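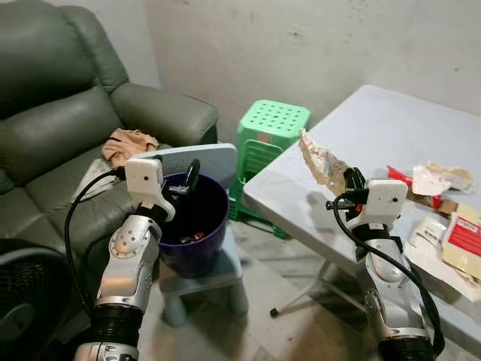

Fig. 4. Wastebasket raised on a low stool, between sofa and folding table.

4. Placing the Clania air sensor

Do this after the base station is paired (section 3). If the base light is still blinking, go back, it isn't paired.

4.1 Pick the room. One sensor per room. Living room or bedroom first, hallway last.

4.2 Keep it away from:
Windows that get opened
Radiators and heater vents
Trash cans, litter boxes, diaper pails
Humidifiers

Odors and damp air will throw the readings off for hours. Same goes for spray cleaners and scented candles.

4.3 Pull the battery tab. Wait for the green light. No light — open the back, check that both batteries point the same way as the marks.

4.4 Stand the sensor on a shelf or table, chest height if you can. Slots facing out. Don't lay it flat, the slots are on the bottom edge and it can't breathe.

NOTE: Wall mounting is OK. Use the 2 screws in the bag. Do not use the long screws, those are for the base station.

4.5 Leave it alone for 13 minutes. It's taking a baseline. Don't cook, don't vacuum, don't stand there breathing on it. Light goes from green to white when its done.

4.6 Open the Curum app. Tap Rooms, then Add. Pick the sensor, type a room name, Save. Names over one line get chopped on the base station screen so keep it short.

CAUTION: Never wipe the sensor with alcohol or glass cleaner. Dry cloth only. A wet sensor has to be replaced.

4.7 Set the alert level. Factory setting is 2,000 ppm carbon dioxide. Fine for a first week. You can set it lower later under Rooms, Alerts. If alerts come too often, try airing out the room before you change teh number.

4.8 Test. Hold the side button until you hear two beeps. The base station should beep back. If it doesn't:
Move the sensor closer to the base and try again
Check for a metal cabinet or fridge in between
Swap the batteries, even if they're new

NOTE: Moved the sensor to another room? Repeat 4.5 — the old baseline doesn't carry over. Rename the room in the app too or the history gets mixed up.

Changes in this section, 2023-02-02: step 4.5 wait time corrected, screw note added (K. Hamada). Wall bracket drawing to follow in April. Bracket users, see the loose sheet in the box until then.

Next: section 5, Adding a second sensor.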